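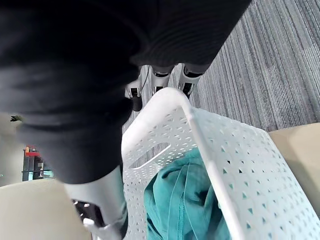 돌멩이문 소개

Dudumgate(두둠게이트)는 공공기관에 서류를 달라고 조르는 비영리 단체입니다. 정식으로는 '정보공개 청구 지원 및 언론 자유 옹호'라고 쓰지만, 명함에 다 들어가지 않아서 평소에는 조른다고만 말합니다.

이름을 두고 문의가 많습니다. 무슨 대형 비리 사건이냐고들 하시는데, 첫 사무실이 있던 골목 이름에 영어 단어 하나를 붙였을 뿐입니다. 문패의 '돌멩이문'은 창립 회원들이 쓰던 별명이고, 간판값이 아까워 그대로 두었습니다.

어떻게 시작했나

지역 신문 기자였던 Noemi Nguyen-Tran이 하수처리장 점검 기록을 청구했다가 표지만 남고 나머지는 새까맣게 칠해진 문서를 받았습니다. 표지에는 '공개'라고 찍혀 있었습니다. 이의신청을 냈더니 이번에는 쪽 번호까지 지워져 왔습니다. 같은 일을 겪은 기자들과 주민들이 모여 서로의 검은 종이를 돌려 보다가 단체가 됐습니다. 그때 받은 문서는 지금도 회의실 벽에 걸려 있고, 추상화로 오해하는 손님이 가끔 있습니다.

하는 일

청구서 쓰기를 돕습니다. '관련 자료 일체'라고 적으면 담당자가 한숨을 쉬고 비공개 결정을 내립니다. 무엇을, 어느 기간 것으로, 어떤 형태로 받고 싶은지 같이 좁혀 드립니다. 상담은 무료이고 말투 교정도 해 드립니다. 화가 난 상태로 쓴 청구서는 하룻밤 묵혔다가 보내시길 권합니다.

이의신청과 소송을 지원합니다. 법률 담당 Dwayne Quintanilla가 맡고 있습니다. 가장 길었던 사건은 Nolska 매립지 계약서 건으로, 소장을 낸 뒤 확정까지 18개월이 걸렸습니다. 받아 낸 계약서는 두 장이었고 그중 한 장은 서명란이었습니다. 그래도 나머지 한 장에 쓸 만한 내용이 꽤 있었습니다.

받은 문서는 모아서 공개합니다. 온라인 문서고 Liltness에는 현재 3550건이 올라와 있습니다. 검색이 됩니다. 스캔이 비스듬한 문서는 검색이 덜 되는데, 기관에서 비스듬하게 주시면 저희도 비스듬하게 올립니다. 개인정보는 올리기 전에 저희 손으로 가립니다. 네, 저희도 검은 칠을 합니다. 어디를 왜 칠했는지는 문서마다 적어 둡니다.

Dunleavy 상

해마다 11월, 공개될 생각이 없던 기록을 끈질기게 받아 낸 사람이나 편집국에 Dunleavy 상을 드립니다. 기자가 아니어도 됩니다. 지난번 수상자는 동네 도서관 휴관 결정의 회의록을 얻으려고 청구서를 10번 낸 고등학생이었습니다. 상패와 함께 검정 사인펜 한 상자를 부상으로 드리는데, 수상자들은 대체로 상패 쪽을 더 좋아합니다. 추천은 본인 추천도 받습니다.

살림살이

후원금과 강의료로 운영합니다. 정부 보조금은 받지 않습니다. 저희가 서류를 조르는 상대에게 월급까지 조르기는 좀 그렇습니다. 정당이나 선거 후보자의 후원도 돌려보냅니다. 결산서와 이사회 회의록은 누리집에 올려 두며, 빠진 자료가 있으면 저희에게도 청구하실 수 있습니다. 답변 기한은 열흘입니다. 한 번 넘긴 적이 있고, 그때 쓴 사과문도 같은 곳에 있습니다.

찾아오시는 길

사무실은 시청 뒤편 건물 2층입니다. 승강기가 없으니 계단이 불편하신 분은 미리 전화 주시면 아래층 찻집에서 뵙겠습니다. 상담은 예약제로 합니다. 받으신 비공개 결정 통지서가 있으면 봉투째 가져오세요. 봉투에 찍힌 발송 날짜가 이의신청 기한을 따질 때 도움이 됩니다.

이 소개 글은 2024년 5월 1일에 고쳐 썼습니다. 이전 판이 필요하신 분께는 가림 없이 보내 드립니다.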